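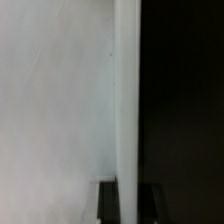

Hukach, the operator of small-group cultural tours, will add a midsummer program in July built around the night fires and wreath floating of the Kupala holiday. The program runs for 12 days and is limited to 12 travelers per departure. Participants will stay in a guesthouse at Sala, the company's base village, and will attend the holiday as guests of the local folk ensemble, Eter. The guesthouse rooms are plain and have no televisions. Meals are served in a separate building across the yard.

Kupala combines an older solstice observance with the feast of St. John the Baptist. Customs differ from one district to the next, but most include bonfires, wreaths woven from field plants, and singing that continues until dawn. Couples jump over the fire holding hands. Unmarried women set wreaths on the water and read the direction of drift as a sign of where a husband will come from. Where the older calendar is followed, the holiday falls in early July.

The Sala celebration draws some 2,000 people to the riverbank, most of them from neighboring villages. Hukach has arranged access to the preparation days as well as the main night. Travelers will gather plants in the morning, learn two wreath forms (the flat ring and the raised crown), and rehearse the refrains of four songs with Eter. No musical training is required. Song texts will be supplied in the original language, with transliteration and a line-by-line translation.

"Visitors usually arrive when the fire is already lit and leave when it burns down," said Nadiia Dovhaniuk, program director at Hukach. "The holiday takes most of a week to put together. We wanted people to be there for the carrying of wood and the cooking, and for the slow day afterward."

The second half of the program moves upriver to Flunda, a market town with a collection of ritual breads, embroidered cloths and carved candle molds. Sessions there cover the yearly cycle of holidays, including the harvest wreath, the winter caroling rounds and the spring songs. A one-day walk along the old ferry road is included. It is graded moderate, with uneven ground and one steep descent — sturdy footwear is advised.

The program price covers lodging, ground transportation, all breakfasts and dinners, instruction and entry fees. International airfare, travel insurance and lunches on free days are excluded. A deposit of $200 per person holds a place, and the balance is due 60 days before departure. Single rooms are available at Sala on request but cannot be guaranteed at Flunda.

Travelers should note that the main night begins at 9 p.m. and ends after sunrise. Transportation back to the guesthouse will run hourly from midnight. Photography is permitted during the singing and the fire, but not during the opening blessing.

Registration is open now through the Hukach booking office. A packing list and reading list are sent on receipt of deposit.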